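Toridcombe Household Goods Store: Progress Report to the Malinowski Fund, March
5 min read

Prepared by Esmaeil Soltani, stores coordinator 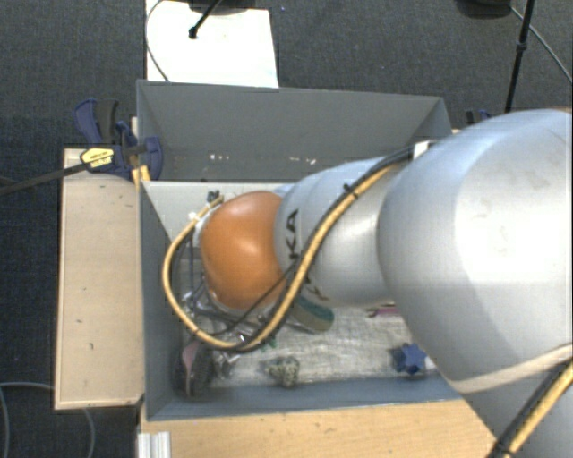
The second period of the grant was spent on the bins and the shelving. When we last reported, donated household goods were coming in faster than we could put them away, and much of the stock was in mixed boxes with no record of what was inside. The mixed boxes are now gone except for one bay at the back, covered under Remaining work.

Work completed

We sorted, checked and put away 833 items in this period, against 646 in the period before. Most of the increase came from small kitchen goods, which are quick to check and easy to store once they have a bin of their own. Bedding was slower than planned. Each set has to be opened, matched for size and folded again, and a fair number of sets arrived with a pillowcase or a fitted sheet missing. Incomplete sets are now kept together on one shelf and made up into full sets when a match turns up.

Every bin has a number on the shelf edge and a matching line in the stock book. We tried putting the numbers on the bins themselves in the first period and dropped it - bins get swapped when one is out for cleaning, and the numbers ended up in the wrong places. The shelf edge stays where it is.

The rule on bins is now one kind of item per bin, filled no higher than the rim. Overfilled bins were the main cause of chipped crockery last winter. Plates and bowls go in with paper between them, and glasses have been moved to the lower shelves so that no one is lifting them down from above head height.

Families referred to us by the Zernumari housing office receive a starter pack for the kitchen. The packing list was cut down after talking with the people who deliver them. It no longer includes baking tins, which were often handed back at the door, and it now includes a can opener and a dish towel. The time from a request coming in to the pack being ready has come down to 8 working days. It was 10 at the end of the first period. The target in the grant agreement is five, and we do not expect to reach it before the back bay is cleared.

Spending

The shelving was bought from Pilero and came in slightly under the quoted price. Delivery was late, so the fitting was pushed back and part of the labor cost will fall in the next period. We have used the difference on the shelving to buy lidded tubs for cutlery. This was agreed with your office by phone, and the receipt is with the others in the attached folder. There are no other changes to the budget lines.

Problems in this period

The door to the loading side sticks in cold weather and could not be opened fully on several mornings. Deliveries had to come through the front, which meant carrying everything past the packing tables. The landlord has planed the edge of the door and it is better, but the frame needs proper repair.

We also received more large cookware than we can place. Stock pots and roasting pans take up a lot of shelf space and few households ask for them. We have asked two local lunch clubs whether they can use them, and one has said yes.

Remaining work

The back bay still holds mixed boxes, mainly utensils and loose lids. Lids are the slow part. Each one has to be tried against the pans we have, and those without a match are set aside for scrap metal at the end of the month. The bay will be done next, followed by relabeling the bedding shelves, where the old size names and the new ones are both in use.

We would like to keep the current sorting hours through the next period and then review them. A stock count will be done before the final report, and the stock book will be sent with it.

Related items
Toridcombe Household Goods Store: first period report
Starter pack contents, revised list
Bin and shelf numbering: notes for new sorters
Malinowski Fund: reporting dates and forms
What we can and cannot accept as donations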